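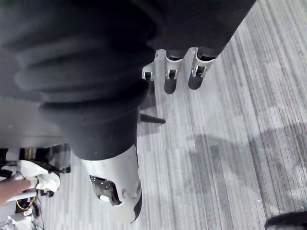 4. Setting out the washroom

Last updated 25 June 2020

Do this after the basin and bar are fixed (section 3). Wevodard vanity only, for the Bruller see the other booklet.

1. Wipe the marble top. Soft cloth, warm water, drop of washing up liquid. No vinegar, no limescale spray.
2. Flowers at the back of the top, by the wall. Keep the drain clear.
3. Towel over the bar.

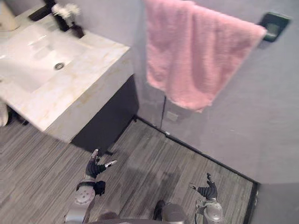

Fig. 4a. Vanity top and towel bar, pink towel.

CAUTION: don't lean on the front edge of the slab. Sealant needs 85 hours before any weight goes on it.

4. Mug on the left of the basin, brushes in it heads up. Take one out, cap off the toothpaste, check there's elbow room over the basin for putting paste on.

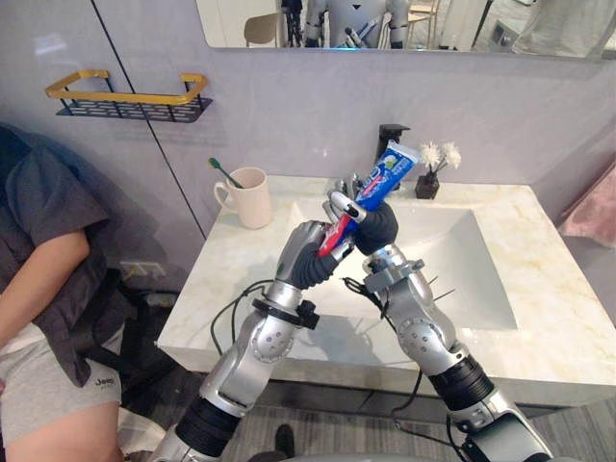 If the mug is in the way, slide it back a bit. Dont drag it, lift it, the foot can mark the stone. Rinse paste off the marble straight away.

5. Towel again. Fold once over the bar, then pull the front down till you're happy with the hem. A bit uneven is fine.

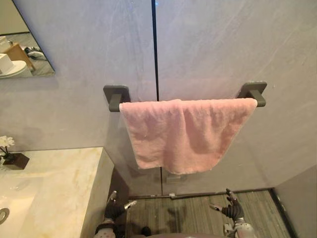 Thick towels need a tug at the top fold or they bunch. Bar is for towels only, max 3 kg. Check the bracket screws again in July, then once a year.

NOTE: spare brackets are part no. 2231, order from Huken. Fitting queries to Magdy Alaoui, have teh part number ready.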